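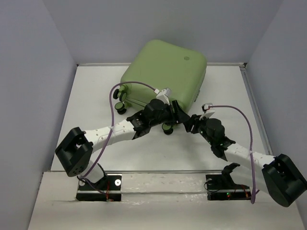

Last updated: Sunday, 6:12 pm

Sunday. Algae chamber, ground rig for the Druko flight box.

Started the pump late, Bình still had the bench key. Culture from the Chu flask, 200 mL in, lamps on 12 on / 12 off. Flow looks fine. CO2 line was kinked behind the tray again, re-taped it. Needs a proper clip!!

OD readings at 6 h all over the place. Thoa thinks bubbles on the window. I think its the window. Swap it before the next run. 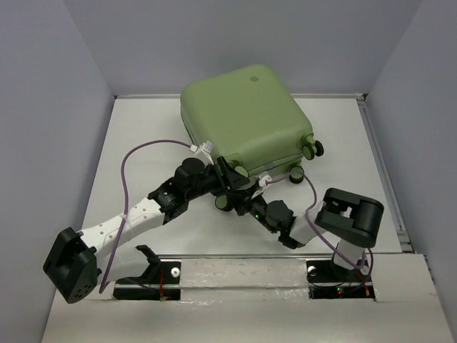
Green suitcase on its back, wheels toward the arms.

Zerklow sensor reads 142 on dry air, should be near zero. Mỹ to dig out the old calibration sheet, grey folder I think. Don't trust any humidity numbers from April until thats sorted.

Fish tank side: no change. Two snails, dont know whose. Left them in.

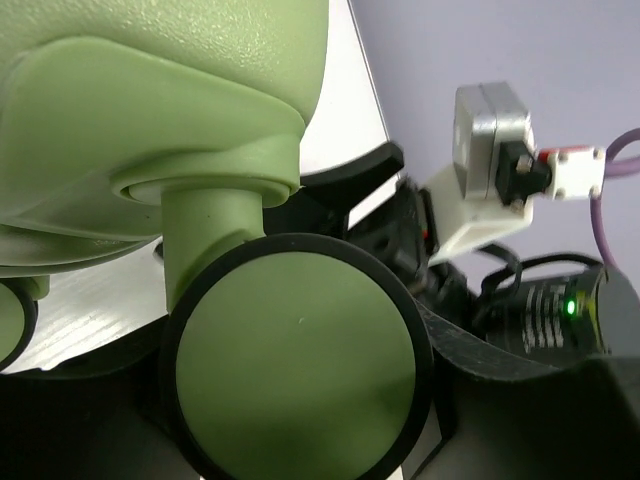

Vinh wants the spin table run overnight. Said no, bearing noise is worse and I'm not coming in at 3. Can do it in daylight, slow, with the guard on.

To do
- window
- clip for CO2 line
- ask Tâm re more agar, colour-code the lids this time
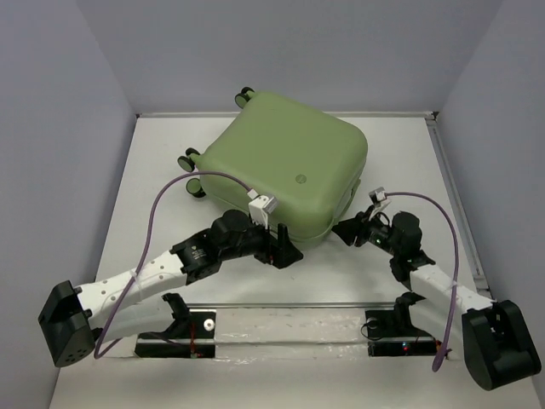 - email Clostus about the late filters
- label freezer shelf 6, tape fell off

Contact: Tâm Lục, bench phone 142 | Back to top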